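Comparer deux pinces à main sur un pull rayé : la méthode pas à pas

Mis à jour le 3 mars 2026
Rubrique : préhension, objets souples

Les fiches techniques des pinces sont rédigées par des gens qui saisissent des cubes. Le cube est un partenaire loyal : il a des faces, il reste où on le pose, il ne possède pas de manches. Si votre projet concerne le linge, il faudra un protocole à vous. Voici le nôtre, mis au point pour départager la Tustell et la Calik avant le banc d'essai d'avril.

Ce qu'il vous faut

Deux pinces à main avec caméra embarquée, un lit, un pull à manches longues, de préférence rayé. Les rayures servent de papier millimétré : une manche tordue se repère tout de suite à l'image, alors que sur un pull uni on passe sa soirée à chercher la couture. Prévoyez aussi de la place sur le disque. Nous enregistrons avec Salazar, version 2, qui a bon appétit.

Étape 1. Régler les caméras

Réglez l'exposition sur le tissu, lit fait et lumière définitive. Un couvre-lit brillant renvoie des reflets qui bougent avec le poignet, et l'exposition automatique les suit avec un enthousiasme de jeune chien. Passez en manuel, puis n'y touchez plus.

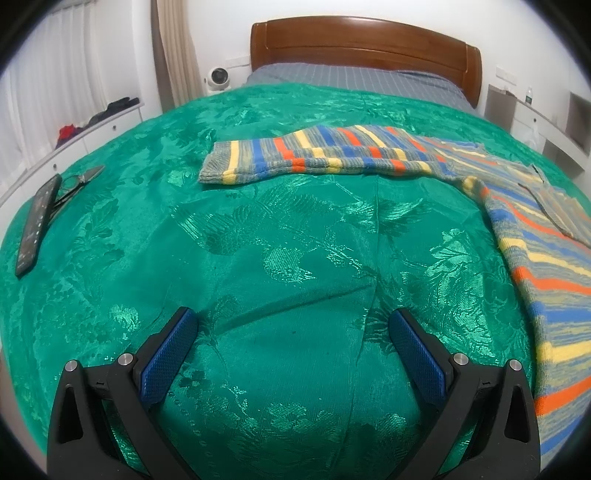 Vérifiez ensuite que les deux patins restent visibles, mâchoires grandes ouvertes puis fermées. Si l'un des deux sort du champ en bout de course, reprenez l'inclinaison de la caméra maintenant. Le découvrir à l'essai 416 forge le caractère, mais nous en avions déjà assez.

Étape 2. Définir la position de départ

Pull à plat, ourlet vers l'opérateur, col vers la tête de lit. Choisissez une variante pour les manches et notez-la : les deux ouvertes, ou l'une rabattue sur la poitrine. La seconde est la plus instructive, car la pince doit prendre une seule épaisseur de maille au-dessus d'une autre. C'est là que les belles courbes de force du fabricant partent en vacances.

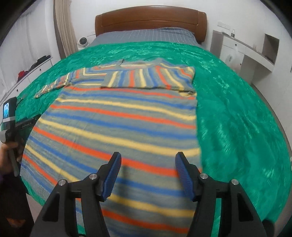 Variante « manche rabattue » : mâchoires ouvertes au-dessus du bas du pull, seconde pince à gauche.

Étape 3. Approcher sans pousser

Descendez à la verticale, mâchoires ouvertes, jusqu'au contact des patins. Marquez un temps d'arrêt, fermez lentement, soulevez d'une largeur de main. Trois façons de rater, à noter séparément :

- la pince se ferme sur du vide, avec beaucoup de dignité ;
- elle prend le pull et le couvre-lit ;
- elle prend la maille, puis la lâche pendant la montée.

La deuxième est la plus vexante. Notez-la quand même.

Étape 4. Passer à deux mains

Une pince tient, l'autre plie. Gardez la pince secondaire en retrait sur le côté tant que la première n'a pas fini son approche, sans quoi les deux corps se cognent et le journal se remplit de contacts qui n'ont rien à voir avec le textile. Avec des manches aussi longues, commencez par celle qui s'écarte le plus.

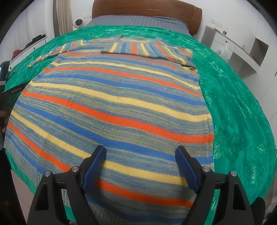
Pull étalé, ourlet côté opérateur. La seconde pince, marquée « GenRobot.AI », attend au bord gauche.

Étape 5. Dépouiller

Nous visons 3000 essais par campagne et en conservons nettement moins. La dernière fois, il en restait 835 après retrait des prises floues et des départs mal posés. Comparez les pinces uniquement sur des positions de départ identiques, faute de quoi vous mesurerez surtout l'humeur de la personne qui étale le pull.

Le script Certhorpe trie par type d'échec, à condition que vos étiquettes soient orthographiées pareil d'un bout à l'autre. Les nôtres comptaient « manche », « manches » et « mnache ». Corrigez avant de lancer, le script ne signale rien et range les inconnues avec les réussites.

Entre deux séries, passez un chiffon sec sur les patins : les peluches finissent par s'y installer, et la comparaison porte alors sur deux pinces dont une seule est propre.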